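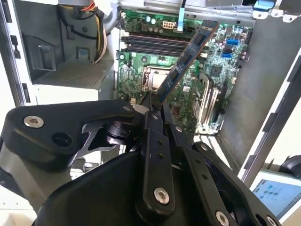 Keeping a PC-handling gripper in good order

Posted 2021-05-03 in Workshop Tips

These notes are for a single arm working on desktop towers on a slotted aluminum table. Ours is the Pudgate cell, but most of it carries over.

Start with the screws. The linkage screws on a multi-link gripper back out slowly, and the first sign is usually a memory stick that sits crooked in the fingers. Check them every 50 cycles. Put a paint mark across each screw head and the plate next to it – a quick look then tells you if one has turned.

Wipe the fingertips with a dry lint-free cloth. If they need more than that, use 90 percent isopropyl on the cloth and let them dry before the next part goes in. No oil anywhere near the tips.

Set grip force with a dead memory stick. Start low and go up one step at a time until the stick no longer slips when you push it with a finger. Write the number inside the cabinet door. We lost ours in February and spent a morning finding it again.

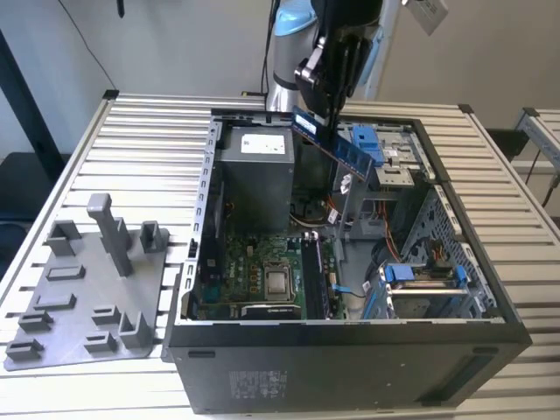
Do I have to re-teach every position after moving the fixture plate?

Usually you only have to re-teach the plate origin, as long as the holder positions were taught relative to it. Run each one at low speed afterward and keep a hand near the stop button.

Tower position matters as much as the plate. Push the case against the same stop every time, and check that nothing is caught underneath. A stray screw under one corner is enough to spoil an insertion.

Tie cables back before you run anything. Drive and power leads like to spring up into the arm's path. Hajji ties hold well and come off without cutters. 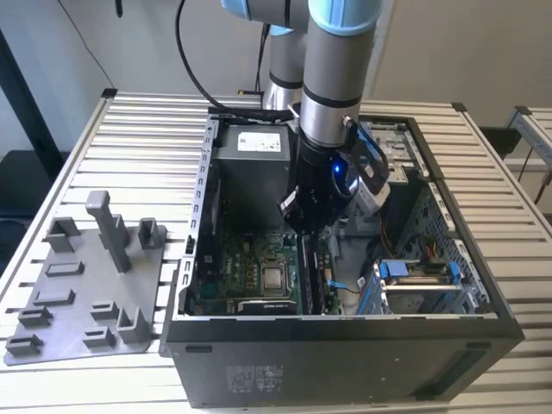 Leave some slack in the arm's own cable too, enough for the wrist to turn all the way without pulling. Move the joints by hand once a week with the power off and feel for drag.

Clean the camera lens at the same time. If picks are still off after that, redo the camera calibration before you touch any taught points.

Spare linkage pins: Fato, bag of 6. Keep one bag in the drawer.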